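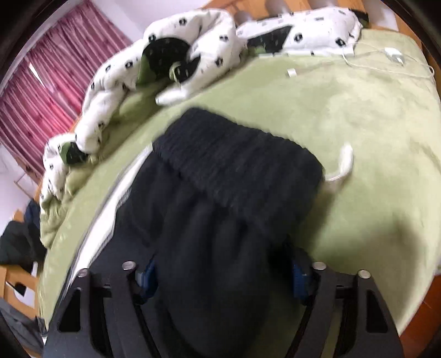
Hand-held gripper with a dark navy garment held between its fingers, over a bed with a light green sheet. A white charging cable lies at upper right.

Soft Goods Handling: Review of the Jaw Release Fault

This gallery page accompanies the internal review of a fault in the Plosar hand-held gripper, reported by the household handling group at Lanuvby in September. The fault concerned the release of the jaw while a garment was being held. No person was injured. One gripper was withdrawn from use and one charging cable was damaged.

The page is intended for operators, trainers and site coordinators. The full technical report is held by the Safety Office and may be requested by any member of staff.

Background

The Plosar gripper is used by operators at Lanuvby and Jevorer to record the picking up, turning and folding of clothing and bed linen in furnished rooms. The operator closes the jaw with a trigger in the handle, and a return spring opens it again when the trigger is let go. Recordings are later used by the Miettinen group in training its folding arm.

Clothing had been treated as a low-risk material. The risk assessment in force at the time dealt mainly with kitchen work, where operators handle glass and knives. It gave a single paragraph to textiles and did not mention cords, cables or other items left on the work surface.

What was reported

At 2:40 in the afternoon, an operator at Lanuvby closed the jaw on a knitted garment and lifted it from a bed. When the trigger was let go, the jaw stayed shut. The operator pulled the gripper back to free the fabric. A charging cable lying on the same bed had been picked up with the lower edge of the garment, and the pull drew its charger block off the bed and onto the floor. The cable was torn at the connector.

The operator set the gripper down, switched it off at the handle and informed the shift lead, as the site rules require. The jaw was opened by hand at the workbench. A short length of yarn was found wound around the pivot on the right side.

The Safety Office asked both sites to look back through their session logs for similar events. Of 466 garment sessions logged since the grippers were issued, 31 included an operator note describing a slow or incomplete release. None of these notes had been passed on as a fault report. Most had been entered as "retry" and the session had continued.

Findings

The review was led by Ingegerd Isaksson of the Safety Office. Its findings were as follows.

The slots in the finger plates can catch loose yarn, particularly from ribbed cuffs and waistbands. Once caught, the yarn is drawn toward the pivot each time the jaw closes. The return spring is not strong enough to overcome even a small amount of wound yarn.

The inspection interval was too long. Pivots were being checked every 200 sessions, a figure carried over from the kitchen program, where fibers are rarely present.

Operators had no clear instruction on when a slow release should be reported. The log offered "retry" and "stop" as the only choices, and "stop" ended the recording and discarded it. The review considers that this discouraged reporting.

Cables and chargers were commonly left on beds and tables during sessions so that the rooms would look lived in. The session plan allowed this and set no limits on it.

Measures now in force

The pivot inspection interval for textile work is 100 sessions at both sites. The shift lead signs the inspection sheet.

A gripper that does not open fully on the first release is to be taken out of use for the remainder of the shift. The operator should not pull against a closed jaw. The garment is to be supported with the free hand, the gripper switched off, and the fabric released at the workbench.

The log now has a third entry, "slow release," which keeps the recording and sends a notice to the Safety Office.

Charging cables may remain in the room if the session plan calls for them, but they must be unplugged from the wall and their position noted before the first lift. No cable may be connected to a power supply while a garment is being handled on the same surface.

Open items

Closed covers for the finger slots have been requested from the workshop. A first set was tried at Jevorer and found to shift under load, and a second set is being made with a deeper lip. Until the covers are accepted, heavily fringed items and open-knit scarves are excluded from the session plan.

The review also recommended a stronger return spring. The workshop has raised a concern that a stronger spring would add to hand strain over a full shift, and the matter has been referred to the occupational health adviser. The present spring remains in use in the meantime.

Questions about this page, and requests for the full report, should be addressed to the Safety Office at Lanuvby. Staff who recall a slow release that was not entered in the log are asked to report it, whatever the age of the session.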